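Le trait sous le vernis : restaurer les notices illustrées de Borer

Entre l'illustrateur et l'imprimeur, il y avait le retoucheur. Son travail ne figure dans aucune signature et ses gouaches ont le plus souvent été jetées avec les films. Le fonds Borer, conservé dans un ancien bâtiment de stockage à Brosance, en contient pourtant une série presque continue : planches de montage, calques de surimpression, épreuves corrigées, le tout destiné à des notices de machines à coudre, de pompes et de petits appareils de cuisine.

Lovisa Sjöberg, historienne de l'illustration commerciale, y travaille depuis quatre ans. Son objet est étroit : la vue éclatée, et ce que la retouche lui ajoute. « Un dessinateur technique livrait un trait juste, dit-elle. Le retoucheur livrait un trait imprimable. Sur certaines planches, l'écart entre les deux est de l'ordre d'une demi-épaisseur de plume, mais il est systématique. »

Des supports composites

Une planche Borer se compose en général d'un carton couché, d'un dessin à l'encre de Chine et d'un ou plusieurs calques maintenus par un ruban adhésif en tête. Le blanc de couverture, une gouache opaque, sert à reprendre les croisements de lignes. Les chiffres de repérage sont collés. C'est là que les dégradations se concentrent : la colle caoutchouc migre dans le carton, le brunit, puis cesse de tenir. Les numéros tombent au fond des chemises.

Larasati Oei, restauratrice d'arts graphiques, a établi un protocole en deux temps. Le premier consiste à relever la position de chaque élément détaché d'après l'empreinte de colle, sous lumière rasante. Le second, plus long, porte sur le retrait des adhésifs. Les solvants sont appliqués en gel, par zones de 25 millimètres de côté, avec un contrôle à chaque reprise. Le blanc de couverture est sensible à l'eau ; tout apport aqueux à proximité est exclu.

Les calques posent une difficulté différente. Le papier s'est rétracté dans le sens des fibres, de sorte que les surimpressions ne coïncident plus avec le dessin. Sur une planche de grand format, le décalage atteint 11 millimètres en bord droit. Oei ne cherche pas à le compenser. Le calque est conservé à plat, séparé, et la coïncidence est rétablie sur la reproduction seulement.
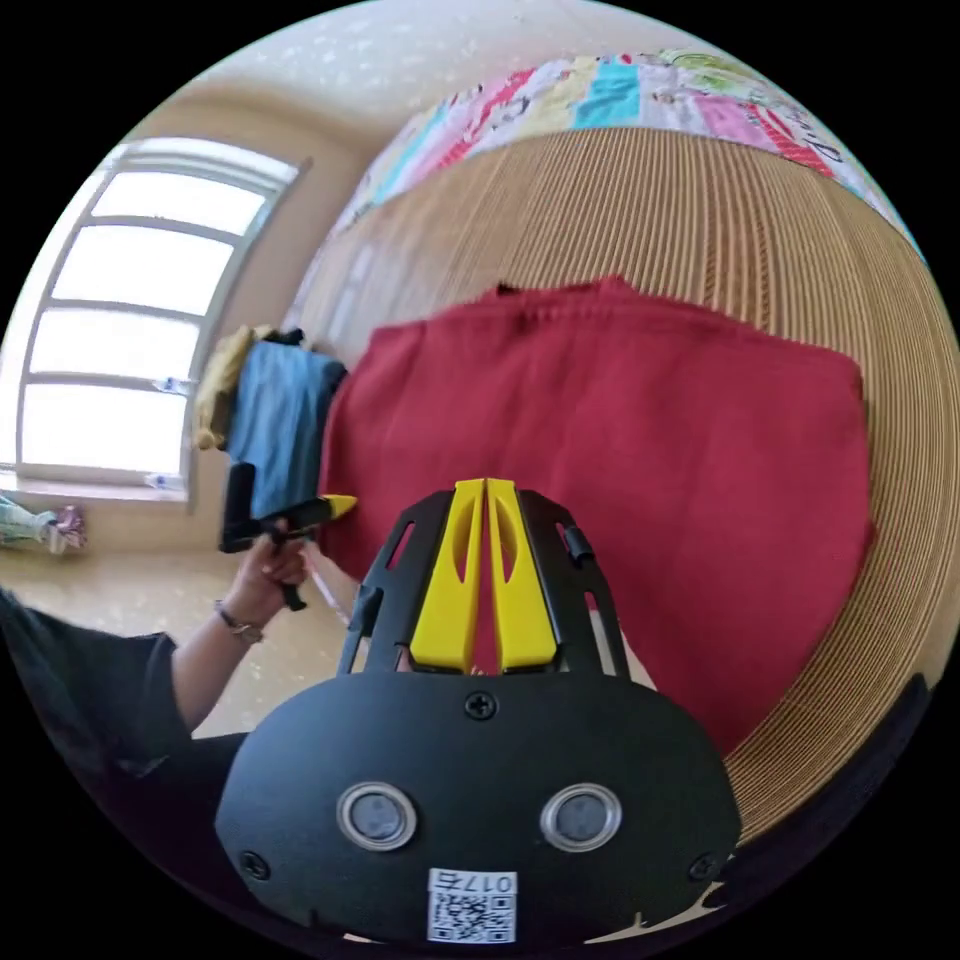
Le vocabulaire des flèches

La partie la plus neuve de l'étude concerne la représentation du geste. Avant de montrer une main, une notice doit décider si la main est nécessaire. Chez Borer, la règle interne, connue par une feuille d'instructions dactylographiée, réserve la main aux opérations à deux appuis simultanés. Tout le reste est confié à la flèche.

Yusri Pasaribu, dessinateur formé au studio Setiawan et aujourd'hui enseignant, a redessiné une partie de ces planches pour en comprendre la construction. Il distingue la flèche de translation, droite et pleine, et la flèche de rotation, dont la queue s'amincit pour suggérer la profondeur. La seconde est presque toujours de la main du retoucheur. Elle est tracée au pistolet à courbes, puis évidée à la gouache du côté éloigné du lecteur. Le procédé est rapide et supporte bien la réduction.

Les mains, quand elles existent, sont anonymes : poignet coupé net, ongles réduits à un arc, pas d'ombre portée. Pasaribu relève que le pouce est régulièrement allongé afin de dégager la pièce tenue. Les cahiers de corrections le confirment. La mention « pouce trop court » y revient dans la marge, au crayon bleu, parfois avec un croquis.

La question de la reproduction

Fitriani Tuhumury dirige la numérisation. Le choix initial, un scanner à plat, a été abandonné : l'épaisseur des collages produisait une zone floue autour de chaque numéro. Les planches passent désormais au banc de reproduction, avec deux éclairages. Le premier, diffus, donne l'image de consultation. Le second, oblique, rend visibles les reprises de gouache. Les deux fichiers sont livrés ensemble dans Hivex, la base du fonds, sous une cote unique.

Ce double état ne fait pas l'unanimité. Declan McAlister, éditeur d'ouvrages sur le graphisme industriel, aurait préféré une seule image, nettoyée, conforme à ce que l'acheteur de la machine recevait dans sa boîte. Tuhumury oppose que cet état existe déjà : la notice imprimée, dont le fonds possède des exemplaires. La planche documente la fabrication et doit être lue avec ses repentirs.

Le traitement des pompes est achevé depuis août. Les appareils de cuisine suivront, dans l'ordre des cotes. Les planches de machines à coudre, les plus chargées en collages, restent pour l'instant dans leurs chemises d'origine et ne sont communiquées que sur demande écrite.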